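Skirkville Public Library - Collections and Facilities Meeting
Minutes, November

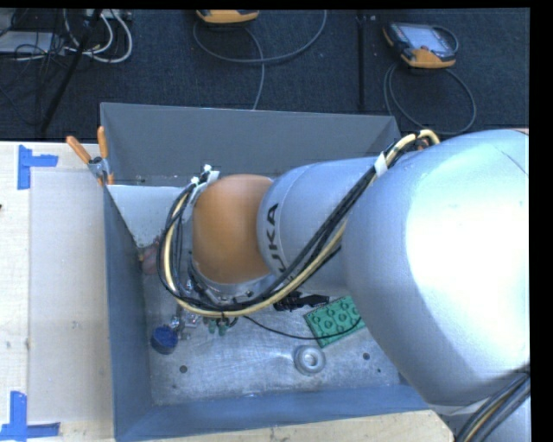
Robot arm reaching across an open grey metal bin.

1. Minutes of the previous meeting
Approved with one correction: under item 4, "Azevedo Branch" should read "Azevedo Reading Room."

2. Catalog migration
Export to the Gindemon system is complete except for 211 records with duplicate barcodes. These are to be fixed by hand before the old catalog goes read-only. Local history call numbers stay as they are.

3. Interlibrary loan
The loan period for outgoing items was discussed. No change. Overdue notices will go out by email only - paper notices on request at the desk.

4. Public internet
Galtel quoted for a 1000 Mbps line at the main building. The present line is 100 Mbps. Contract terms to be reviewed before a vote. Azevedo is not covered by the quote.

5. Weeding
Reference shelves first, then large print. Withdrawn items are to be stamped and removed from the catalog the same day.

6. Meeting room policy
Draft 2 accepted. Bookings end 30 minutes before closing.

Adjourned 7:40 p.m.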